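Skida 5 Tabletop Arm
Pirihi Automation Supply / Small Arms / Bench and Classroom

Item: Skida 5
Status: In stock
Ships from: Clurnetham
Page revised: 16/11/2024

Overview
Specifications
Safe use on a shared table
Marking and records
Spares

Overview

The Skida 5 is a small arm kit for pick-and-place practice, sorting exercises and motion planning on a bench or table. It is sold as a set of printed links, servos, cable set, controller and power supply. Assembly takes one working day for a person who has built a servo arm before. The controller runs the Plarnano motion package, which must be at the release listed on the card in the box or a later one.

The kit is supplied as a component. It has no safety-rated stop, no safety-rated speed limit and no force sensing. The buyer is responsible for the risk assessment of the finished setup, including the tool, the parts being handled, the table and the people near it. A change to any one of these calls for a new assessment. Changing the tool counts as a change even when the new tool is lighter than the old one.

Specifications

Powered joints: 5
Payload, full reach: 73 g
Reach data: see drawing sheet in the manual
Rated tool speed: see manual, table of limits
Controller link: USB
Duty: intermittent, supervised
Use: indoor, dry
Weight, boxed kit: 900 g without power supply

The payload figure includes the tool. A plate, gripper or suction cup fitted at the wrist is taken off the payload before any part is lifted. Figures given for partial reach in older copies of the manual are withdrawn.

Safe use on a shared table

These rules apply to any table or bench that people also sit at or reach across. They are written for low-mass arms and don't replace local law or the site's own rules.

Working area. Define the area the arm can reach at full stretch, with the tool fitted, and treat all of it as the working area. The programmed path isn't the limit. A servo that loses its position signal can travel to the end of its range. Keep drinks, phones and loose papers out of this area. Chairs may stay where they are if the seats are empty during powered motion.

Power. Place the power switch where the operator can reach it without crossing the working area. Unplugging the USB lead doesn't remove power from the servos. Remove power before changing a tool, clearing a jam or reaching behind the base. Support the upper link by hand when power is removed; the arm has no brakes and will drop.

Mounting. Clamp or bolt the base. Adhesive pads alone are not accepted, whatever the surface. Check the mount at the start of each session and again after any collision.

Cables. Route wires along the link and leave enough slack at each joint for full travel. Move the arm through its range by hand, unpowered, and watch each bend. A wire that goes tight or rubs on an edge is to be rerouted before power is applied.

First run. Run every new program at the lowest speed setting with no parts on the table. Run it a second time with parts in place. Full speed is allowed only after both runs finish without a fault. The operator stays within reach of the switch for all three.

Parts. Use parts without sharp edges. Space them so the tool can approach one without touching the next. Parts stacked 2 high are permitted for practice work. Taller stacks need their own check, as a falling part can land outside the working area.

Light. Where a camera is used to find parts, test at the brightest and the dimmest times of day the setup will run. Direct sun on a pale tabletop can wash out part edges. A blind is preferred over a change in camera settings, which then have to be checked again after dark.
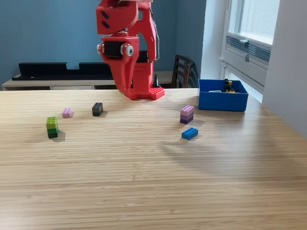 Marking and Records

Toy bricks make suitable practice parts: they are light, blunt and easy to tell apart by color. Bricks can be set out singly or as short stacks, on end, on a side or lying flat, and an open bin at the table edge can hold pieces that are not in play. A studded plate at the end of the arm is treated as a tool like any other and goes on the tool list.

Mark the working area on the table with tape before powered use where people other than the operator have access. Remove the tape when the arm is removed.

Keep one log per arm. Each entry gives the operator, the tool fitted, the program used and any fault. Record collisions even when no damage is found. Logs started before the October revision may be continued on the old form, but the tool column must be filled in.

Retire a printed link if it shows a crack, a white stress line or play at the screw holes. Glued repairs are not accepted on load-bearing links. Servo horns are replaced together with their screws.

Spares

Link set, printed
Servo, shoulder
Servo, wrist
Bearing cap set
Cable set with clips
Base clamp, pair
Blank tool plate
Power supply with inline switch

Spares for the earlier Skida arm don't fit this model, with the exception of the base clamp. Returned arms must be shipped with the tool removed and a copy of the log enclosed. Orders placed through Pirihi are packed at the Clurnetham counter and can be collected there on request.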